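# About Skirnico

We teach people to sew, mend and look after the fabrics they already own. Abilio Collado started Skirnico with a Saturday mending table and 3 borrowed sewing machines, and so many neighbors turned up with ripped coats and favorite old curtains that we had to find a real room!

These days we run 11 classes a week, from first stitches to full quilts. Our beginners' course, Hondisetti, starts every September and fills up fast (put your name down early if you can). Valcárcel is the evening group for people who want to draft their own patterns, and it gets wonderfully noisy. Last year 324 students came through the door, and between them they finished 3,340 repairs – hems, zippers, elbows, one enormous tent.

We love household textiles most of all. Bedspreads, tablecloths and cushion covers get used every single day, and a good print can carry a whole room.
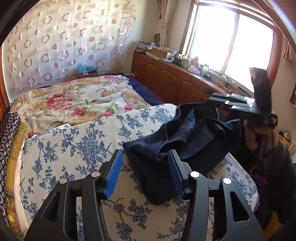
*Dark navy cloth on a blue and white floral bedspread.*

You don't need any experience to join us, or your own machine. Bring something you'd like to fix, or just come and look through the remnant shelves, where most pieces are priced by weight. Our teachers all still take on sewing work of their own, so they're happy to talk about stubborn bobbins and slippery lining for as long as you like.

Stuvska, our little lending library, holds patterns, books and a few specialty presser feet. Students can borrow from it free for two weeks at a time, and we're always glad to get donations – especially older pattern envelopes with all the pieces still inside.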